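우리 집 주방·식료품 수납 안전 점검표 (9월판, 의견 포함)

작년에 처음 만들었을 때는 반 장짜리였는데 읽어 주신 분들 댓글이 쌓이면서 이만큼 길어졌습니다. 정말 고맙습니다! 저는 계절이 바뀔 때마다 오전 시간을 비워 두고 이 표를 들고 부엌을 한 바퀴 도는데, 이게 은근히 재미있어요. 칸 옆에 양호 / 주의 / 조치로 적고, 그 아래에 제 의견을 달았습니다.

1. 가스와 불
□ 중간 밸브가 끝까지 잠기는가 — 양호
□ 호스 연결부에 비눗물을 발라 거품이 생기지 않는가 — 양호
□ 가스레인지 옆에 행주, 종이타월, 비닐봉지가 없는가 — 주의
의견: 종이타월 걸이가 또 화구 쪽으로 와 있었습니다. 제가 국 끓이다가 옮겨 놓고 잊은 거예요. 이번엔 아예 냉장고 옆면으로 이사시켰습니다.
□ 후드 필터의 기름때 — 조치
의견: 과탄산소다 푼 뜨거운 물에 담가 두었다가 솔질했습니다. 필터가 알루미늄인 집은 변색될 수 있으니 중성세제를 쓰세요.

2. 전기
□ 멀티탭 하나에 전열 기구를 같이 꽂지 않았는가 — 조치
의견: 전기포트가 1392W, 토스터가 700W입니다. 제품 바닥 스티커에 적혀 있으니 꼭 뒤집어 보세요. 둘을 같은 멀티탭에 꽂아 두고 아침마다 동시에 돌렸더라고요. 지금은 포트만 벽 콘센트로 옮겼습니다.
□ 플러그가 헐겁거나 그을린 자국이 없는가 — 양호
□ 싱크대에서 물이 튈 만한 콘센트에 덮개가 있는가 — 양호
□ 냉장고 뒤 먼지 — 주의

3. 칼과 유리
□ 칼날이 서랍 안에서 드러나 있지 않은가 — 양호
□ 이 나간 컵과 접시를 골라냈는가 — 조치
의견: 아끼던 Laaksonen 머그컵을 드디어 보냈습니다. 입 닿는 쪽이 깨졌는데도 반년을 버텼네요. 신문지에 두껍게 싸고 겉에 '깨진 컵'이라고 크게 써서 내놓았습니다.

4. 세제와 약품
□ 식품과 다른 칸에 있는가 — 양호
□ 원래 용기 그대로인가, 다른 병에 덜어 쓰지 않는가 — 주의
의견: Pimard 주방세제를 생수병에 덜어 둔 게 하나 나왔습니다. 조카가 놀러 오는 집에서는 정말 위험한 습관이에요. 바로 비우고 병은 버렸습니다.
□ 산성 세제와 락스가 떨어져 있는가 — 양호
□ 아이 손이 닿지 않는 높이인가 — 양호

5. 마른 식품
□ 유통기한(소비기한) — 조치
의견: 당면, 부침가루, 그리고 정체 모를 향신료까지 3봉지를 버렸습니다. 개봉한 가루류는 날짜가 남았어도 냄새를 맡고 체에 한 번 쳐 보세요. 쌀벌레는 빠를수록 잡기 쉽습니다.
□ 개봉 날짜를 적어 두었는가 — 주의
□ 습기 — 양호
의견: Mirby 제습제를 선반 양 끝에 넣었습니다. 물이 찬 통은 넘어지지 않게 구석에 붙여 두면 좋아요.
□ 알레르기 식품을 따로 표시했는가 — 양호
의견: 핀란드에서 온 이웃 Aino Nurmi 씨가 땅콩 든 것에만 빨간 스티커를 붙이는 방법을 알려 주셨는데, 글씨를 읽기 전에 눈에 먼저 들어와서 대만족입니다!

6. 선반과 높은 상자
□ 선반 고정 나사를 손으로 흔들어 보았는가 — 양호
□ 무거운 병과 캔이 허리 아래에 있는가 — 양호
□ 높고 좁은 상자가 앞줄 끝에 걸쳐 있지 않은가 — 조치
의견: 시리얼이나 크래커처럼 키 큰 상자는 내용물이 줄수록 가벼워져서 살짝만 스쳐도 넘어갑니다. 반 이하로 줄면 밀폐 용기로 옮기거나 눕혀 두세요. 겉면에 글씨가 없는 상자는 내용물과 날짜를 적은 마스킹테이프를 꼭 붙이고요. 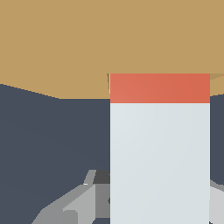
위쪽은 붉은 주황, 아래쪽은 희끄무레한 상자. 겉에 보이는 글씨가 없습니다.

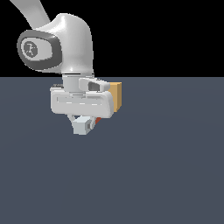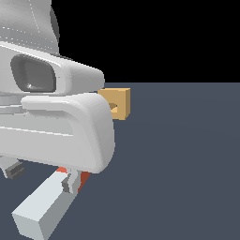
7. 비상 준비
□ 소화기 압력 바늘이 초록 칸에 있는가 — 양호
□ 소화기를 불 바로 옆이 아니라 나가는 길목에 두었는가 — 양호
□ 연기 감지기 시험 버튼 — 조치
의견: 눌렀는데 소리가 모기만 했습니다. 건전지를 갈았더니 고양이 Pika가 소파 밑으로 사라질 만큼 우렁차졌어요.
□ 화상 연고와 거즈 — 주의
의견: 거즈가 떨어졌습니다. 장보기 목록에 올려 두었어요.

다음 점검 때는 냉동실도 한 항목으로 떼어 내려고 합니다. 성에 제거 요령이 있으신 분은 댓글로 알려 주세요!

최근 글
- 냉장고 문짝 고무 패킹 청소하는 순서
- 도마 말리는 자리, 이렇게 바꿨어요
- 쌀통 바닥까지 비우는 날
- 욕실 미끄럼 점검표 (의견 포함)
- 베란다 수납장 정리 후기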